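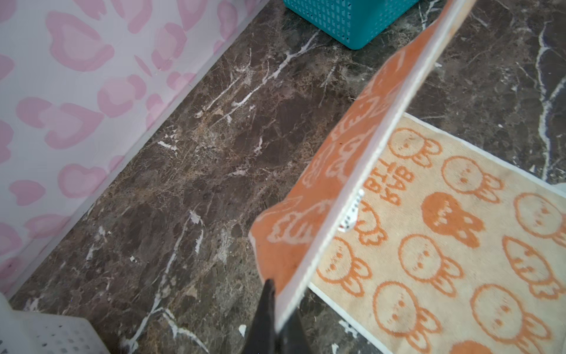 Folding has been the aim of our two-armed build from the start, and it has taken up most of our evenings at the Rondcombe workshop since the bench was cleared. We call the pair Gemon, both arms bolted side by side to one long rail, and the poor thing has met a great deal of household cloth. Terry is lovely stuff to practise on, all those little loops for a fingertip to hold, and the orange bunny print with its pale edging gives the wrist camera a good clear line to follow once a corner is up. Do have a wander through, and forgive me if I go on a bit!

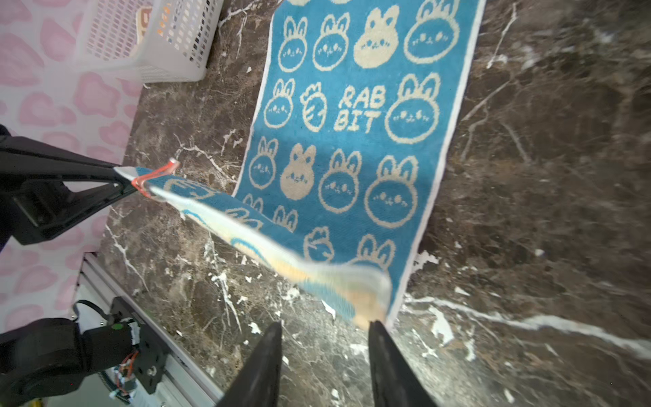
Left gripper with a corner of the blue rabbit towel, the right one open below.

The rail took us 18 evenings (I had promised everyone it would be 2), mostly spent squaring up the extrusion and then squaring it up again. Cable routing was the other great time-eater – whichever way we ran the conduit, it wanted to be somewhere else.

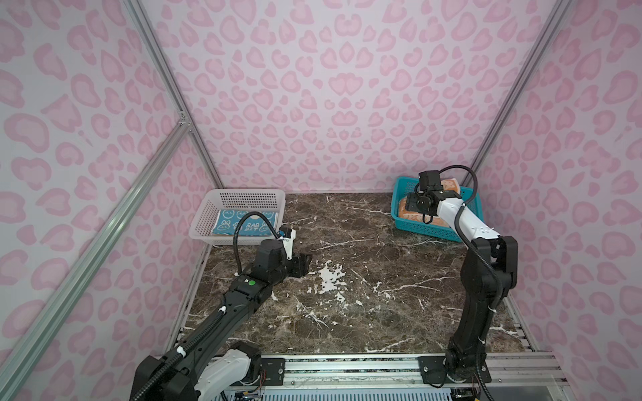

We settled in the end on big loose loops and plenty of clips, and I'd recommend the same to anyone starting out. Leave more slack than looks sensible.

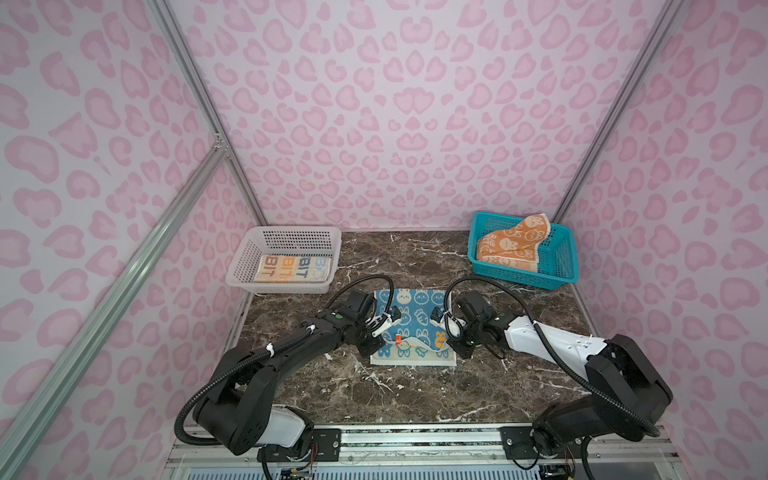 Both arms at the blue towel, with the white and teal baskets behind.

More pictures to come in July, all being well. Page last tidied 25/06/2021.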